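The Button Woman of Lidholm

Gudrun Baumgart had only gone out to find the dog. The creek at Lidholm had dropped after a dry autumn, and there he was on the far bank, digging like mad beside a fallen willow, with a lump of grey clay stuck to his nose and a brass button stuck to the clay.

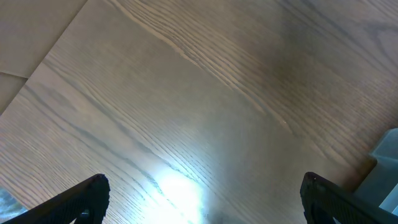

She put it in her coat pocket and forgot it until 4th May, when it fell out at the post office and Arturo Marchetti, next in the queue, picked it up. Arturo has been reading old shipping ledgers for pleasure since he retired, bless him, and he knew the little anchor on the front straight away. It belonged to the Zidura, a river steamer that went down with 300 bolts of wool aboard and was always said to lie miles further south.
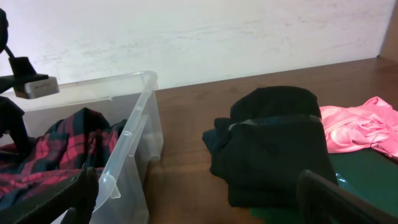 Old cloth is the part of the story Gudrun loves best, and she'll happily talk about it until the kettle has boiled twice. Wool can last a remarkably long time in wet clay if the air never gets to it, and the colours can hold on too. A checked shirt in bright red and black, the sort you'd bunch up in a plastic tub without a second thought, might still show its pattern to somebody's great-great-grandchildren if it landed in the right mud!
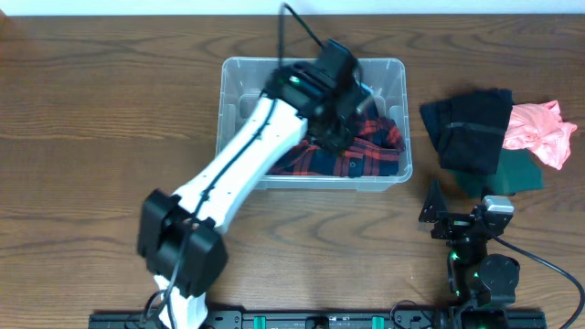

By June the creek bed had given up 75 more buttons, a boot heel and a scrap of blue weave no bigger than a biscuit. Teodora Omerović drove 280 kilometres from the Tillman museum to see them, and stayed for dinner.
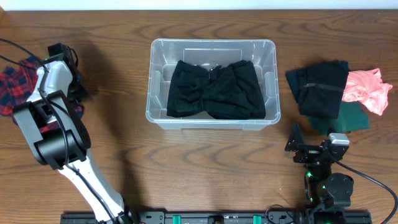

Teodora's great worry is creases. Fibres that have lain bent for a century like to stay bent, and they'll snap if you hurry them, so the blue scrap is being eased flat over many weeks. Pinching a piece in at the waist like a bow tie, as you might with a black garment going into a clear bin, would be the end of it. Gudrun has taken this to heart and now rolls her tea towels.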